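手持夹爪采集的数据，头部视角和手腕视角的轨迹对不上，该从哪里查起？

机器人软件 > 感知与标定

Jozefína Procházka 发表于下午

大家好！最近在做一个小冰箱存取盘子的任务，用两只手持夹爪加一个头戴相机录演示，然后训练模仿学习策略。整个流程已经能从录制一路跑到训练了，第一次看到回放里的夹爪模型动起来的时候真的特别激动！

不过有个问题卡了我好几天。夹爪位姿有两个来源：一个是头部相机检测夹爪上的标记方块，另一个是手腕鱼眼相机自己跑视觉惯性里程计。两条轨迹形状很像，但是在“伸进冰箱取盘子”这一段明显错开，出来以后又慢慢靠拢。桌面上的动作几乎没问题。

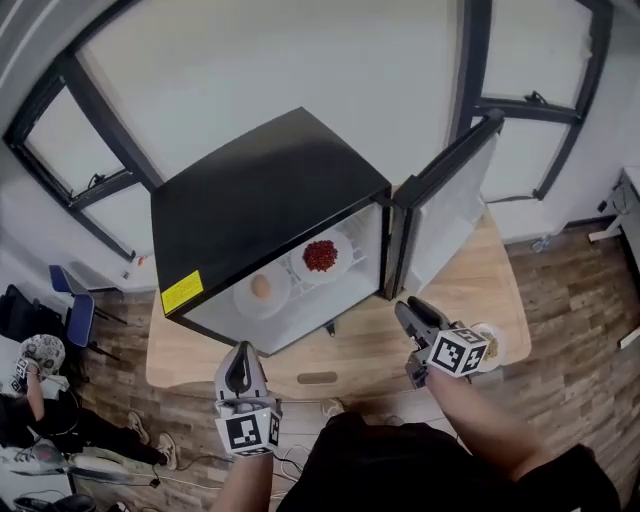
头部视角：两只夹爪带标记方块，冰箱门朝右打开

我用的对齐脚本是从 Tekis 那个仓库改的，时间戳按主机时钟取，手腕相机 90 帧。已经重新标过内参，重投影误差看着很正常。是不是应该直接把两条轨迹做加权平均？还是有一边根本就不该信？

Margit Blomqvist 的回答

这个问题太有意思了，我们去年也在同样的地方摔过跤！先说结论：不要急着加权平均。如果一边有时间偏移，平均出来的东西两边都不像，策略学到的就是一条谁也没走过的路。

建议按下面的顺序查。

一、先查时间，再查空间

主机时钟的时间戳里混着传输和解码的延迟，两个相机的延迟多半不一样。取两条轨迹的角速度模长做互相关，找峰值对应的偏移。用角速度的好处是不依赖外参，两个坐标系没对齐也能算。录制开头让操作者拿着夹爪快速晃 3 下，峰会非常尖，看着特别舒服。

二、看手腕视角里到底有多少可用的特征

夹着盘子的时候，夹爪本体占掉画面下面一大块，盘子又竖在正中间。这些东西跟着相机一起走，特征点落在上面，里程计就会以为自己没怎么动。一定要加静态掩膜，而且空手和夹着东西时最好用两张不同的掩膜。我一开始只遮了夹爪本体，没遮手里的物体，漂移少了一半还剩一半，找了好久才想明白。
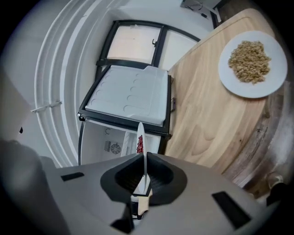 三、把伸进冰箱的那一段单独拿出来看

白色内壁本来纹理就少，靠近以后能跟踪的点会掉得很快。把每一帧的内点数画成曲线，和两条轨迹的误差叠在一起，基本一眼就能看出是谁先出的问题。与此同时，头部相机这边标记可能被箱体或者门挡住，检测器有时会给出一个翻转的位姿，数值看着合理，朝向却是错的。正方形标记的位姿解本来就有二义性，保留两个候选解，再用上一帧的姿态去选，比只取重投影误差最小的那个稳得多。

四、最后才做融合

用因子图，里程计当相邻帧约束，标记检测当绝对约束，加一个鲁棒核。标记看不见的时候不要补值，直接不加这个因子。我们用的是 Zultel 的后端，滑窗设 1000 个节点，离线跑完全够用。时间偏移也可以放进去当变量一起优化，前提是第一步已经给了一个不错的初值。

补充一点，鱼眼镜头别用普通针孔畸变模型凑合。画面中心误差小，不代表边缘也小，而能提供约束的窗框、墙角经常就在边缘上。标定的时候记得让标定板走到四个角，重投影误差也要按到中心的距离分组来看，只看一个总平均值很容易被骗过去。
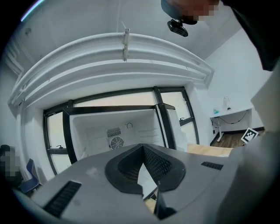

Matoušek 的回答

换个鱼眼模型就好了，我就是这么解决的。另外检查一下标记的实际边长，打印的时候选了“适应页面”尺寸会变，配置文件里也要跟着改。

Margit Blomqvist 的评论

边长这条确实要查！不过边长错了应该是全程都有尺度偏差，楼主说桌面上几乎没问题，所以我还是更怀疑遮挡和掩膜。

Jozefína Procházka 的评论

刚跑完互相关，峰值真的不在零点，手腕那边晚了 2 帧！改掉以后桌面段几乎重合了，太爽了。冰箱那一段还差一些，内点数曲线在伸进去之后直接掉到底。掩膜我之前只有一张，今晚把夹着盘子的那张补上再跑。二义性那个也打算试，请问候选解是在检测的时候就存下来，还是后处理再重新算？

Margit Blomqvist 的评论

检测的时候就存，连同角点坐标一起写进日志。以后换求解器就不用再解码一遍视频了，Sokthorpe 那套数据我们就是因为没存角点，全部重跑了一次。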